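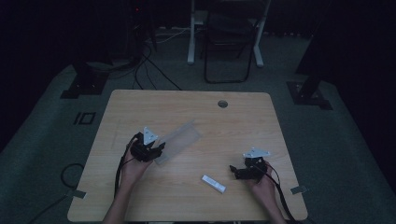 A light wooden table with rounded corners.

Plelell is a two-player card game played with fixed, pre-built decks. It was designed by Evelien Declercq and first published by Verhoeven. Players take the part of rival ferry companies on the river Atance and try to control the landing stages along its banks. The game is mostly played in clubs and at small tournaments.

Development

Declercq began work on the game as a drafting exercise for a club that met in the back of her shop. The early version had no fixed decks, and players built their hands from a shared pool of 500 cards. This took so long to set up that the pool was split into separate decks before publication. The river board was dropped at the same stage and replaced by a row of cards laid between the players.

The first printing was 3000 copies. Verhoeven had planned a second in August of the same year, but it was delayed after errors were found in the text of the Lock Keeper card. Corrected copies carry a small star beside the card number. Both versions are legal in tournament play, and the starred wording is used in either case.

Play

Each player starts with a hand of seven cards and draws one at the beginning of each turn. Cards are of three types: boats, crew and weather. Boats are placed at a landing stage and stay there until moved or sunk. Crew are attached to boats. Weather cards affect both players and are discarded at the end of the following turn.

A player may take 2 actions in a turn. Playing a boat, moving a boat and attaching crew each cost one action, while weather is free but limited to one card a turn. A landing stage is held by whoever has the greater total tonnage there. The game ends when one player holds four of the six stages, or when either deck runs out, in which case the player with more stages wins. If the stages are level, the player who went second wins.

Strategy

Two approaches have been common since publication. The first, usually called flooding, fills the upper stages with cheap boats in the opening turns and relies on weather to slow the opponent. The second holds boats back and uses crew to win single stages late on. Flooding was considered the stronger of the two until the Leltera expansion, which added crew able to ignore weather.

Going first is generally seen as an advantage with a flooding deck and a drawback with most others – the tie rule matters more in long games.

Tournament play

Organised events use a best-of-three format. Decks may not be changed between games, though the loser of each game chooses who starts the next. The Leltera Cup, named after the expansion, is the largest regular event. Its first winner was Sharada Nair, who played a late crew deck and lost one game in the whole tournament. Nair later wrote the timing rules now used by most clubs, including the rule that a weather card cannot be withdrawn once it has been turned face up.

Players are ranked by a points list kept by the clubs themselves. Nair's total of 2929 is the highest recorded on it.

Expansions

Leltera remains the only full expansion. A small set of promotional weather cards was given out at club nights, but these are not allowed in ranked games.

Last updated: August

This site uses cookies to remember your settings. By continuing to browse you agree to our use of cookies.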